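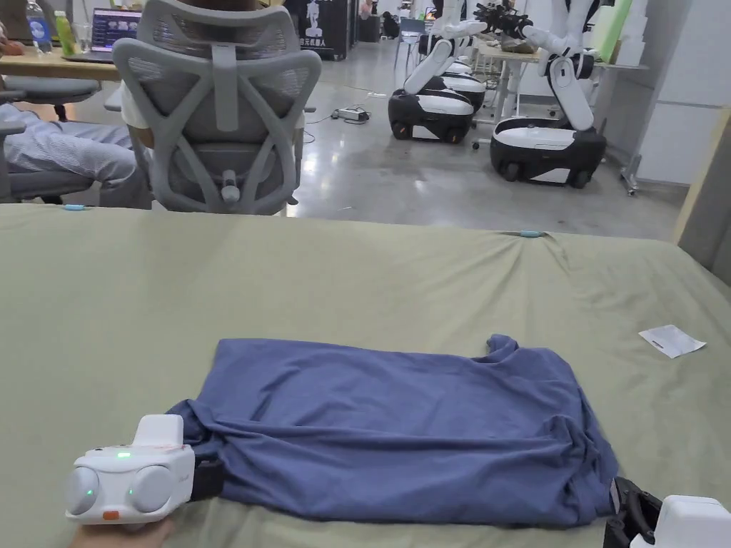

Figure 1. Head view of a two-handed trial with the blue T-shirt on the covered table.

Ekent Cloth Handling Study
Progress report to the Kirkeo program office
Feb 10, 2019

1. Status

The work covered by this report is collection of two-handed cloth demonstrations and the first round of policy training on them. Collection is on schedule. Training started later than the plan called for, and the second evaluation has moved to the next period. The budget is unchanged.

We now hold 1,828 demonstrations that passed review. The target for this stage was 1,000. The extra ones come mostly from short trials, where the operator takes hold of a garment at two points, pulls it flat and lets go. Full folds take longer and fail review more often, usually because a finger closed on the sheet as well as the garment.

2. Method

Each operator works with a gripper in each hand. We record one view from the head and one from each gripper, and the three streams are aligned afterward with the Veris tool. Only the gripper views go into training. The head view is used for review and for labeling the stages of a trial.

Trials begin with the cloth crumpled or roughly spread. Operators are told to make the first grasp on an edge or a corner when they can find one. If they can't, they pick up any raised fold and look for an edge from there.

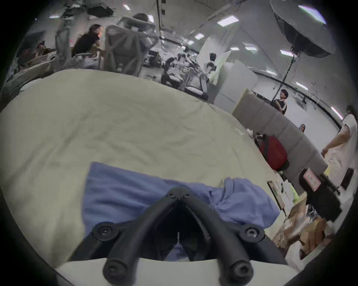 Figure 2. Gripper view, with the blue cloth just beyond the fingers.

Wide gripper views take in a lot of the room. In early training runs we were concerned that the policy would pick up on the background, so we trained one version on full images and one with the upper part masked. On held-out trials from the same table the two were close. On a second table, the masked version picked a usable grasp point more often. We are keeping the mask for now and will repeat the comparison when there is data from more places.

3. First results

The Husar policy was trained on 600 demonstrations to check the pipeline before using the full set. It finds and closes on a raised fold reliably. It is weak at choosing the second grasp point. In many runs it reaches for a point too near the first, and the pull that follows twists the garment and leaves it unflattened. Adding the other gripper's view as an input helped somewhat. We do not yet have enough runs to report a rate.

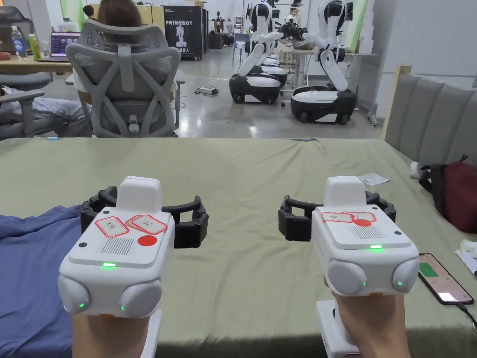
Labeling has been the slowest part of the work. A reviewer marks the approach, first grasp, second grasp, pull and release in every trial, and the boundaries between approach and grasp are where two reviewers most often disagree. Stretches with both grippers up over the green cloth and the blue fabric off at the left edge of the table are labeled idle and dropped before training. We had been leaving these in, and the policy learned to hang above the table before doing anything. Removing them shortened the wait at the start of a run. The labeling guide has been rewritten to cover idle time and regrasps, and the older trials are being checked against it.

Crumpled cloth with no visible edge remains the hardest starting state. Operators handle it by lifting, looking and regrasping, and these trials vary a great deal from one person to the next.
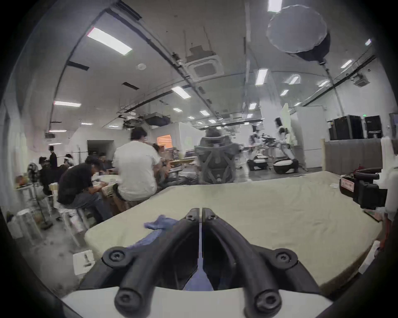
For that reason we plan to split them into a separate set and train the search for an edge as its own step. The flattening policy would then start from a state where one edge is already held. This adds a handover between 2 policies, which we have not tested.

4. Next period

Finish relabeling under the new guide.
Train on the full set and repeat the mask comparison.
Run the delayed evaluation on T-shirts and towels, with the same starting states for every policy version.
Collect more trials starting from crumpled cloth.

5. Request

We ask that the evaluation milestone be moved from February to the end of the next period. No additional funds are needed for this change.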